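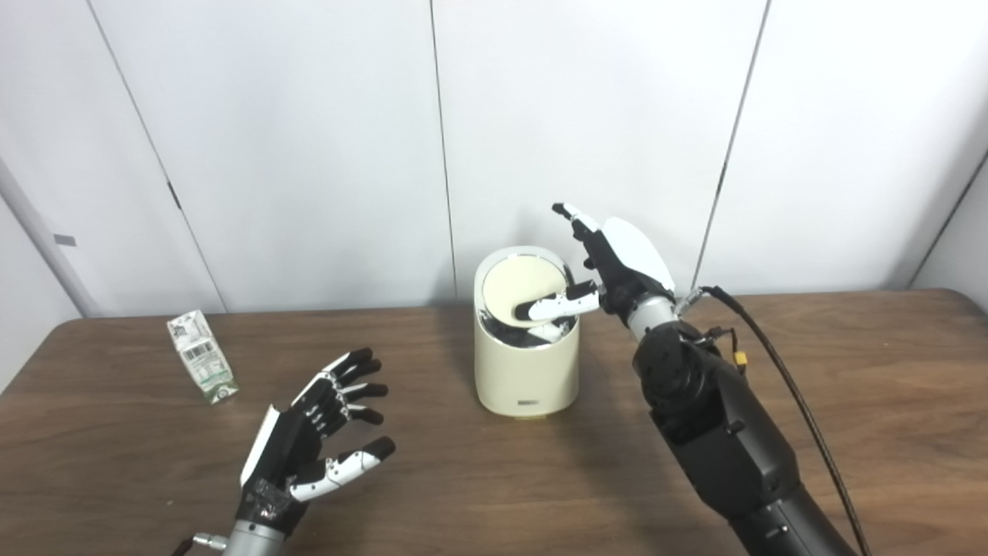 Talavera swing-lid bin in cream, tabletop size, lid tilted inward.

# Talavera Swing-Lid Bin

The Talavera is a small round bin for a table, counter or desk. It has straight sides, a silver metallic rim and a swing lid in the same cream as the body. It's part of the Brollow small bins range and ships from our Plurkstead warehouse.

Most people buy it for the things that pile up where they eat or work: tea bags, drink cartons, napkins, receipts, pencil shavings. It is too small to be the main kitchen bin. If you need one of those, see the Ovus floor bin, item 882.

## The lid

Push the lid anywhere near its edge and drop the item in. It turns on two pins inside the rim and comes back to level when you let go. There is no catch, spring or pedal.

Small cartons go in more easily if you flatten them first. If the lid stays open, the bin is usually too full. Press the contents down or change the liner.

The lid does not seal. For fish, meat scraps or anything else that smells, use a bin with a closed lid.

## Liners

Any small bag will fit as long as it reaches over the top edge of the body. To fit one:

1. Lift off the rim and lid together.
2. Put the bag in and fold the top over the outside of the body.
3. Press the rim back down over the fold.
4. Push the lid once to check that it isn't rubbing on the bag.

Talavera liners come in rolls of 20. We also sell a carton of 200 liners for offices and guest houses. They are the same bags.

## Cleaning

Wipe the body, rim and lid with a damp cloth and a little dish soap. Dry the rim afterward or it will show water spots. Don't use scouring powder or steel wool on any part. The bin should not go in the dishwasher.

To wash the lid by itself, turn the rim upside down and press one side of the lid toward the middle until the pin comes free. It goes back the same way.

## Where to put it

The bin is meant for a flat, dry surface indoors. It isn't weighted, so give it some room from the edge of the table. Leave enough space above it for your hand and whatever you are throwing away; under a low shelf, the lid is awkward to reach.

Do not use it for ashes, matches or anything hot.

## Spare parts

- Lid, cream
- Rim with pins, silver
- Pair of pins

The gray label near the bottom front should face you when you refit the rim. On older bins the pins only line up that way. Bins made after October can be put together facing any direction, and the new rims fit the old bodies.

## Ordering

Sold singly. Cafes and hotels can order up to 3000 in one delivery, packed with the rims on and the lids fitted. Please ask for a quote before placing a large order, as cream is sometimes out of stock in the fall.

Returns are accepted on unused bins. We can't take back opened rolls of liners.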